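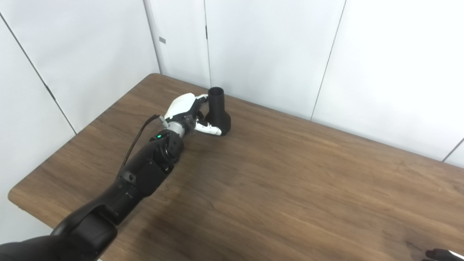
Gralport museum gets its wedding aprons back, plus a ham recipe

May 20, 2024

GRALPORT – The Rernasham Heritage Society has returned 34 embroidered wedding aprons to the Gralport Folk Museum, ending a loan that was supposed to last one summer and ran a good deal longer than that. The paperwork gives the return date as "after the festival." It does not say which festival.

The aprons, most of them sewn by women from the farm families who settled north of town, came home last week in nine dress boxes and one suitcase. The suitcase is not on the loan form either, and Rernasham has said it would like it back.

Museum staff spent two days checking the pieces against the old inventory. Everything was there, along with an item that wasn't on the list: a handwritten recipe for Easter ham, folded into the pocket of a blue apron from the Śliwiński family. It calls for 104 cloves and gives no cooking time. The museum has cataloged it as a document.

The Śliwiński apron is the oldest of the group. Its hem carries a row of red poppies that stops four inches short of the left side, and two branches of the family have long held different views on why. One says the bride ran out of thread. The other says she ran out of patience with her mother-in-law, who was supplying the thread. The new label will mention both accounts, in alphabetical order.

Rernasham, for its part, points out that it kept the aprons clean, flat and out of the sun, and that it mailed Gralport a letter offering to return them years ago. Gralport has found the letter. It was filed under "Letters."

A grant of $700 from the Tarkico Fund will pay for acid-free tissue and new hanging rods. The museum had asked for enough to replace the display cases as well, and received a kind note on that subject. The cases will stay as they are, including the one that has to be opened with a butter knife.

The aprons go on view in the upstairs gallery before the end of May and will stay up through the fall. Only half can be shown at a time, so the museum will switch them in August, which gives both sides of the Śliwiński family a reason to come twice. The blue apron will be out for the whole run.

Rernasham has already asked to borrow a set of painted dower chests for its own fall program. The museum is considering the request and has drawn up a new loan form, two pages longer than the old one, with a box for the date.

Admission is free. The first 100 visitors will get a copy of the ham recipe – cooking time still unknown.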